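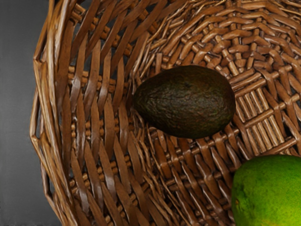

调包的戒指:一家典当行内部的盗窃案

Clandar镇上的人大多知道Lytvynenko典当行。它在车站对面的坡道上,门脸很窄,柜台后面有一道铁门,铁门后面是库房。来这里当东西的人,有的是店主周转不开,有的是给孩子交学费,也有些老人每年冬天把同一条项链送进来,开春再赎回去。

案子是从一枚戒指开始的。

四月里,一名女顾客来赎她母亲留下的蓝宝石戒指。手续办得很快,本金和利息当场结清,店员把封好的小纸袋递出来,她签了字。回到家,她觉得戒指戴着松了一点。她母亲当年把戒圈改小过,内侧留有一道焊痕,手指摸得到。这枚戒指内侧是光滑的。

第二天上午她回到店里。值班店员查了当票,又看了纸袋上的封签,编号对得上,封签完好。店员告诉她,典当期间物品不会离开库房,可能是她记错了。她没有争吵,出门后去了镇警署。

接待她的警员后来在证言里说,当时他并不认为这会立案。当票上写的是“蓝色宝石戒指一枚,金属圈,有使用痕迹”,没有照片,没有重量。按照这样的描述,柜台上能找到的蓝宝石戒指差不多都符合。

让警方改变看法的是第二份报案。过了不到一个月,一名退休的公交司机拿着一块怀表来到警署。表是他父亲的,走时一向偏慢,他习惯每晚拨一次。赎回来之后,表走得很准。他请修表的熟人打开后盖,里面的机芯比表壳新得多。

两份报案被放进了同一个卷宗。

库房里的账

Lytvynenko典当行的业务分成前后两段。前台负责估价、填票、收取物品,后台负责入库、保管和出库。物品在前台装进纸袋,贴上带编号的封签,由后台的人登记后放进格架。赎当时反过来走一遍。按照店里的规定,封签一旦破损,必须由两名员工同时在场更换,并在登记本上签名。

调查人员最先看的就是这本登记本。更换封签的记录很少,每一条都有两个签名,原因栏里写着“受潮”“边角磨损”之类。单看这些记录,没有什么问题。

问题出在封签本身。典当行的封签由一家名叫Brametti的印刷厂供应,成卷交货,每卷的起止号码都写在送货单上。警方从印刷厂调来送货单,和店里的入库记录一对,发现有几卷封签的号码是重复的。也就是说,同一个编号的封签,世上有两张。

印刷厂的说法是,重印是应典当行的要求做的。对方打来电话,说有几卷在搬运时弄湿了,需要补印原来的号码,以免账目断号。这类要求在他们的客户里并不少见,电影院和停车场也会提。厂里开了发票,货款照付,收货人签了字。

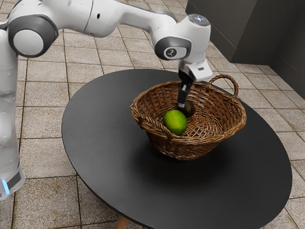 签字的是后台的保管员,一名在店里干了多年的中年男人。法院后来下令不公开他的姓名,本文也只称他为保管员。他没有前科,同事对他的评价是话少,准时,从不借钱。每逢年底盘点,别人都嫌麻烦,他总是主动留下来。

有了重复的封签,调包就变得简单。纸袋是普通的牛皮纸袋,店里一箱一箱地买。他只需要在无人的时候撕开旧袋,取出真品,放进替代品,换一个新袋,贴上号码相同的封签。登记本上不需要写任何东西。从外面看,那个纸袋从来没有被打开过。

替代品要费些工夫。他挑选目标很谨慎,从不碰大件,也不碰有鉴定证书的东西。他选的是中等价位、样式普通、当票上描述含糊的首饰,再照着样子去找相近的仿品。检方在起诉书里写道,他在家中保存了一本笔记,按种类抄录了库房里的物品特征,条目共计3,101条。大部分条目后面什么都没有,其中69条后面画了一个小圆圈。

画圈的就是已经换掉的。

为什么一直没人发现

这个问题,办案人员、典当行的管理者和受害人各有各的答案。

办案人员认为原因在当票。镇上的典当行沿用老式当票,描述栏只有窄窄一行。店员为了防止日后纠纷,习惯把东西写得差一点,新的写成旧的,完整的写成有磨损。这种写法对店方有利,也正好替保管员遮掩了过去。赎当的人即便觉得不对,拿着当票也说不清楚。

典当行的管理者承认内部检查流于形式。每年盘点只核对编号和封签,不开袋。开袋需要通知当户,通知了就会有人来问,问了就要花时间解释。管理者在法庭上说,他们以为封签就是保证。

受害人的说法更直接一些。一名在市场卖布的妇女说,她早就觉得耳环的颜色不对,在家里放了半年,没有去问。来当东西已经是不太体面的事,再回去说人家给的是假货,她开不了口。另一名受害人直到警察上门,才知道自己供在柜子里的手镯是镀的。

还有一部分人始终没有发现,是因为他们没有来赎。过期不赎的物品由典当行处理,成批卖给外面的收购商。收购商按重量和成色付钱,验出有问题的就退回,退回的手续也由后台经办。保管员把退货单压下,自己补上差价。这笔钱他从没有在别人面前提起过,检方是从他的银行流水里逐笔找出来的。
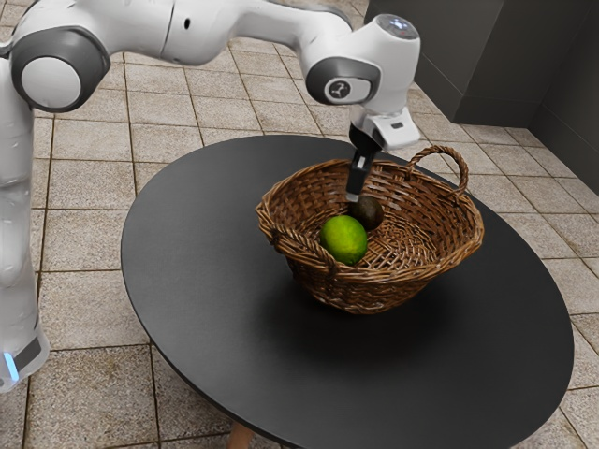
真品去了哪里

追查真品花的时间比查明手法还要长。保管员不在Clandar出手,每隔一段时间,他会坐早班火车去Birell,那是沿海的一座城市,旧货市场开在鱼市后面。他把东西分给不同的摊主,每次只带两三件,要现金,不还价。一件首饰最多卖到200,低的时候连一半都不到,远不及它们的实际价值。

摊主们对他印象不深。有人记得他总穿一件灰色外套,有人记得他说东西是亡妻留下的。他的妻子当时还在世,夫妻俩住在镇子东头的公寓里。她在警方询问时说,她以为丈夫去Birell是看牙。

警方在市场里找回的东西很少。旧首饰流转得快,戒圈熔掉,石头拆下来另镶,过了两手就认不出来。那枚蓝宝石戒指是少数被追回的物品之一,它卖给了一名摊主,摊主没舍得拆,留着给自己的女儿。戒圈内侧的焊痕还在。

怀表的下落就没有这么完整。原来的机芯在一家修表铺的零件盒里找到了,缺了几个齿轮。表壳一直在司机手里,从头到尾没有换过,这一点让鉴定人员感到意外。他们推测保管员没能找到合适的仿品,只好拆下机芯去卖,再装一个便宜的进去。

动机

庭审中,动机一项占去的时间并不长。保管员没有赌债,也没有家人患重病。卖首饰所得的钱,一部分用来填补退货的差价,一部分存在账户里,几乎没有动过。公寓里搜出的物品清单上,最贵的是一台收音机。

辩方请来的心理专家提出,被告有强烈的整理和控制倾向,抄录库房物品本身就能给他带来满足,调包是在抄录多年之后才出现的。检方没有反驳这一描述,只是指出,重印封签需要计划,去外地销赃也需要计划,这些都说明他清楚自己在做什么。

他本人在最后陈述时说得很少。他说第一次换掉的是一枚胸针,当时想看看会不会有人注意到。胸针的主人来赎,签了字,道了谢,走了。

法院认定盗窃和伪造凭证两项罪名成立。判决之后,辩方提出上诉,被驳回。

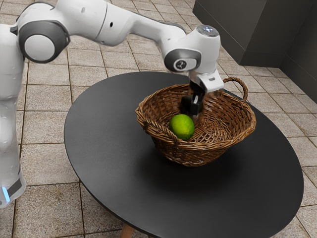 圆形黑色桌面旁的白色机械臂。

赔偿还没有结束。典当行投保的险种覆盖火灾和外部盗窃,员工作案属于除外条款,受害人只能向典当行本身索赔。难点在于定价。按当票上的估价赔,受害人觉得太低,按实际价值赔,又缺少证明。有人拿来了婚礼上的旧照片,照片里项链只有米粒大小。有人请邻居写了证词。调解一次次延期,有几名年纪大的受害人已经委托子女出面。

典当行改了当票。现在每件物品入库前要称重、拍照,照片打印两份,一份订在当票背面,一份随袋入库。封签换了供应商,不再接受补印号码,弄湿的就作废,账上允许断号。年底盘点改为抽查开袋,由外面请来的人做。前台排队的时间因此变长,有顾客抱怨过,也有顾客干脆去了别的镇。

那名最先报案的女顾客领回戒指之后,没有再当过东西。她把当票和判决书的复印件放在同一个信封里。修怀表的事还在谈,司机希望用原来的机芯,修表铺说缺的齿轮要另外配,价钱没有定下来。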